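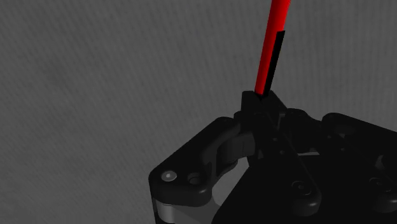 Minutes / Anamness Simulation Group

Monthly meeting, 27 April 2020, held by video call
Chair: Kamala Sundaram
Also on the call: controls, scene modeling, test desk, and two guests from the Zellmont site

1. Previous minutes
The February minutes were accepted with one correction. The line on cable strain under item 4 should read "simulated cable load." March had no meeting.

2. Stop fault in the grasp runs
Kamala opened with the fault everyone came to hear about, and it is a really interesting one! When a stop is called during a close, the arm halts as it should, but the fingers go on closing on the part for another 204 milliseconds. The red rod is where it shows up best, because it is so thin that a little extra travel changes the contact forces right away.

The test desk has now been through all 564 runs in the April batch. Stops were called in 132 of them, and the late close appears in 3. All of those had the stop land between the force reading and the next finger command. Great detective work by the test desk, who lined up the two logs by hand to find it.

Controls explained that the arm and the fingers listen to the stop on separate queues. The finger queue finishes the command it has already picked up before it looks for anything new. Controls would like both to read from the same place, and has a branch started.

Zellmont asked whether the real cell could do the same thing. The finger code is shared, so we have to assume yes until shown otherwise. The cell's hardwired stop cuts power separately and is outside this code, but the group agreed that software stops should not be relied on there for now. Zellmont will keep the gate closed during any grasp work and post a notice at the desk.
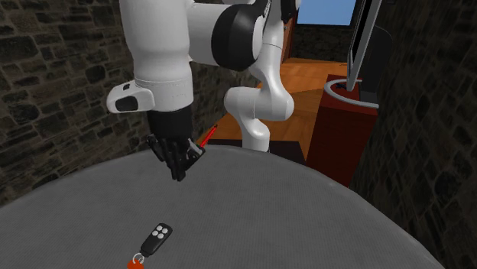 The clearance monitor is the second half of this story. It is supposed to call a stop when the hand gets too close to anything it has no business touching, and lately it has been calling far too many. Scene modeling thinks it is padding every small item by the same generous margin. The key fob is a lovely example: it lies out on the near part of the tabletop with its orange-red tag, bare table between it and the hand, and the monitor still listed it as a near contact. Every false stop is another chance to hit the late close, so the two faults feed each other. Drinville ran into similar padding trouble on their shelf scenes and has offered us their margin table — very welcome, and we'll take it.

There was a good discussion about simply turning the monitor down. Test desk was against it until the queue fix is in, and the rest of the group came around to that view.

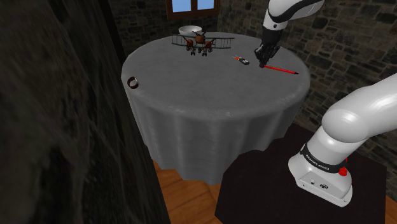

One open question is whether the margin should shrink with the size of the item or be set item by item. Setting it by hand gives better results but somebody has to keep it up to date each time a scene changes. Scene modeling will try both on the Åberg set and bring numbers.

3. Logging
Stop events and finger commands will share one clock from the next build. Kamala was delighted that this is a small change, and asked that it go in ahead of everything else.

4. Actions
Controls: finish the single stop queue and send the branch for review.
Test desk: rerun the April batch on the new build, with extra stops called during the close.
Scene modeling: compare the two margin methods, starting from the Drinville table.
Zellmont: gate notice up today; confirm to Kamala by email.
Kamala: write up the fault for the shared safety log.

5. Other business
Zellmont asked for a walk-through of the replay viewer. Test desk will run one after the rerun is done — all welcome.

Next meeting to be set once the rerun results are in.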